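Raltine brings paper cup recycling to the whole of Skekgate

17/07/2020

Coffee drinkers in Skekgate can now drop their used paper cups into a recycling scheme made just for them. Raltine, the local reuse and recycling nonprofit, opened its first 30 cup collection points this month – and the response from cafes, offices and the bus station has been wonderful.

Paper cups are trickier than they look. Most have a very thin plastic lining on the inside, put there to stop the drink from soaking through. That lining has to be separated from the paper fiber before the fiber can be used again, and ordinary paper mills are not set up to do it. Cups that go into a mixed paper bin usually get pulled out and thrown away.

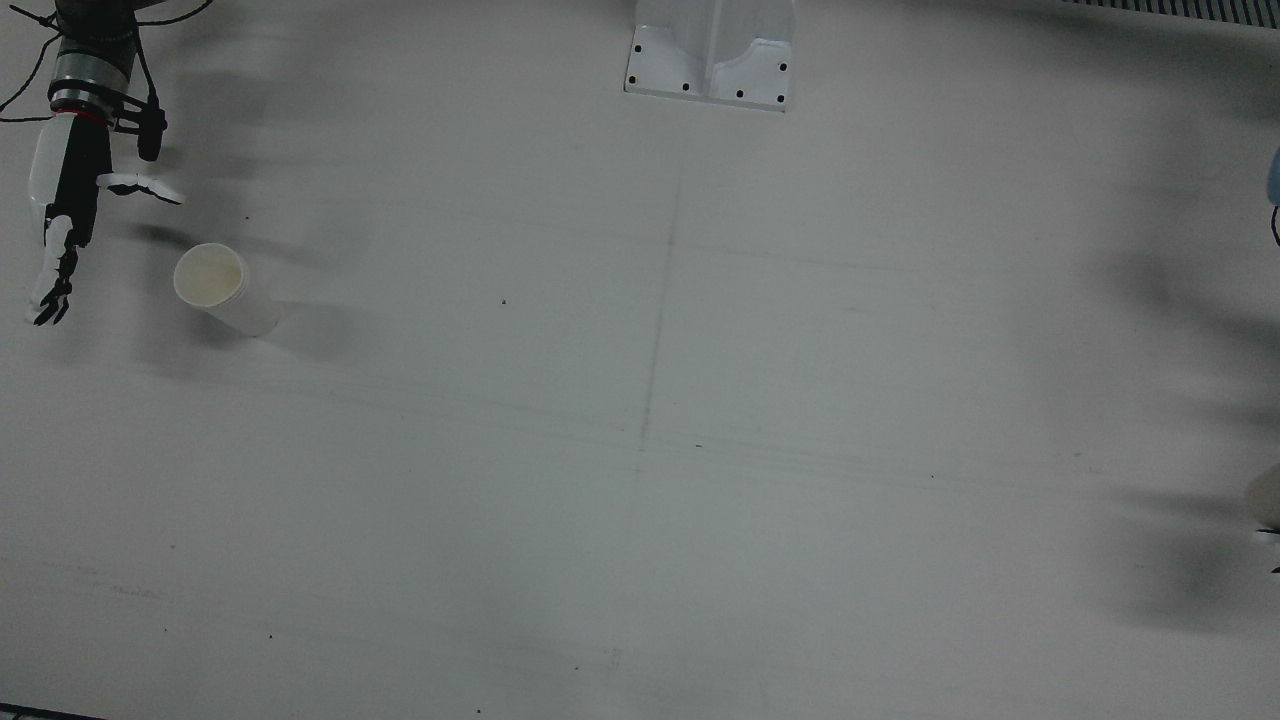
The new collection points keep cups apart from everything else from the start. Each one has a slot for lids, a drain for leftover drink and a set of tubes where cups stack inside one another. Stacking saves a huge amount of room, so the van comes by less often and leaves with a fuller load. Cups then travel to the Jurkby mill, where they are pulped in warm water until the lining floats free. The fiber goes on to become egg boxes, envelopes and gift bags.

Raltine tested the idea last winter with 6 cafes along the canal. Staff told us the drain was the part they liked best, as it meant no more dripping bags to carry out at closing time. They also told us our first labels were far too small! The new ones are bright yellow and can be read from across the street.

Zakaria, the roastery and cafe on Mill Lane, was the first business to sign up and has collection points at both its counters. It will also be taking a few pence off any hot drink served in a customer's own mug once refills are back on the menu, and we would love to see other cafes join in.
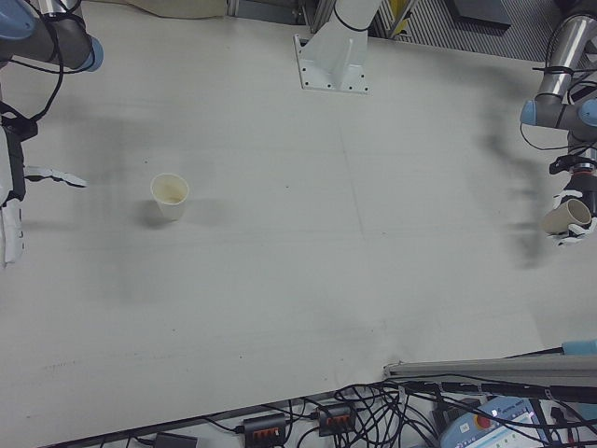

A single-use paper cup. Cups of every size are welcome at the new collection points.

Using the scheme is easy. Take off the lid, pour away what is left, and slide the cup into the tube. There is no need to rinse it. Cardboard sleeves can go in with ordinary cardboard at home. Please keep foam cups, clear plastic cups and food tubs out, as the mill cannot take them and even a small number can spoil a load.

The scheme is free for the public. Businesses with fewer than 270 cups a week can share a collection point with their neighbors, and Raltine will help match them up. Larger sites get their own, with pickups every 3 weeks to begin with. Schools can ask for a loan kit with sample egg boxes and a jar of pulped fiber – always a hit with younger classes.

A map of all the collection points is on display at Skekgate library and on the Raltine website. Cafes, shops and offices that would like to host one can ask for a sign-up form at the Raltine front desk or send a message through the website.

Notes to editors

Raltine is a nonprofit based in Skekgate. It also runs the town's repair mornings and the paint reuse store on Station Road. Samples of recycled cup fiber are available to reporters on request.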